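Cómo grabar demostraciones de contacto sobre superficies blandas con dos brazos

Publicado por Inês Tavares el 17 de mayo de 2018

Esta guía recoge el procedimiento que seguimos en Vundevine para registrar ejemplos de contacto con tapicería, cojines y telas gruesas. Se supone que el robot ya está calibrado y que el programa de captura, Steltis, reconoce los dos brazos y todas las cámaras. Para la calibración inicial véase la guía anterior, de Živko Nedeljković.

1. Definir la tarea

Cada tarea se describe con una sola frase en infinitivo: «presionar el asiento con la punta derecha», «empujar el cojín hacia el respaldo». Si la frase necesita una conjunción, son dos tareas y se graban por separado. La frase se escribe en el campo de descripción antes de abrir el primer episodio y no se modifica durante la serie.

2. Comprobar el contacto en la cámara de muñeca

Baje el brazo a velocidad reducida hasta tocar la tela y deténgalo. En un tejido de trama gruesa el contacto se reconoce por los pliegues que salen en abanico desde la punta y por la curvatura de las hileras. Si la trama aparece borrosa en ese punto, corrija el enfoque antes de seguir; el fondo puede quedar desenfocado sin perjuicio para el modelo. La exposición se fija a mano, con el brazo en la posición de contacto, ya que la sombra de la pinza oscurece la tela contigua y el ajuste automático la compensa de forma distinta en cada episodio. 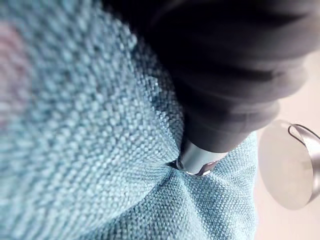
3. Colocar el robot frente al mueble

La base se sitúa de modo que las dos puntas alcancen el borde delantero de los cojines sin extender del todo ningún brazo. Compruebe lo siguiente:

- Los dos asientos y la costura que los separa quedan dentro del campo de la cámara de cabeza.
- Los cables tienen holgura suficiente para todo el recorrido y no pasan por debajo de la base.
- El operador dispone de sitio para apartarse sin cruzar entre el robot y el mueble.

Las sombras de los brazos sobre el asiento no se eliminan. En las primeras series de Serrano se grabó con luz difusa y la política resultante fallaba en cuanto entraba luz lateral. Ahora se alternan las dos condiciones y se anota cuál corresponde a cada serie.

4. Grabar la serie

Una serie consta de 14 episodios. Todos parten de la misma postura de reposo, con las puntas en el borde del asiento o justo delante, y terminan en ella.
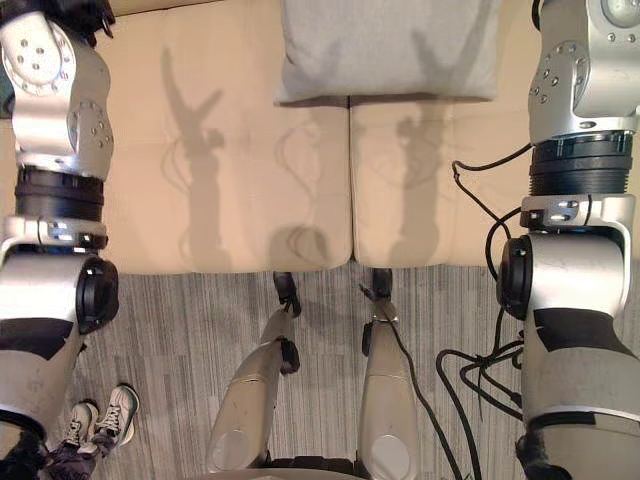 Entre un episodio y el siguiente se varía una sola condición: la posición del cojín suelto, la altura de aproximación o el lado por el que se inicia el movimiento. El orden de las variaciones lo genera Steltis; no conviene elegirlo a mano, porque el operador tiende a agrupar las posiciones cómodas al principio.

El movimiento debe ser continuo. Una pausa larga antes del contacto se aprende como parte de la tarea, y el modelo la reproduce. Si el operador duda, se cancela el episodio y se repite. En cambio, las correcciones pequeñas una vez iniciado el contacto se conservan: son los únicos ejemplos de recuperación que tendrá el conjunto.

5. Etiquetar y descartar

El resultado se marca al cerrar cada episodio, no al final de la serie. Se usan tres etiquetas: válido, corregido y nulo. Son nulos los episodios con pérdida de imagen en cualquiera de las cámaras, los que presentan un enganche de cable y aquellos en los que el mueble se desplaza sobre el suelo. Los nulos se guardan en una carpeta aparte y no se borran.

6. Revisar antes de entrenar

Nataša Jurić revisa los conjuntos de Cultodard con este criterio: por debajo de 205 episodios válidos no se lanza ningún entrenamiento. En el último conjunto se retiraron 61 por desfase entre la cámara de muñeca y las posiciones articulares. El desfase se detecta comparando el fotograma en que aparece el primer pliegue con el instante en que sube la corriente del motor; si la diferencia supera los nueve fotogramas, el episodio pasa a nulo.

Los conjuntos revisados se exportan con la frase de la tarea, la condición de luz y la versión de la calibración en el archivo de metadatos. Si falta alguno de los tres campos, la importación se interrumpe con un error de esquema.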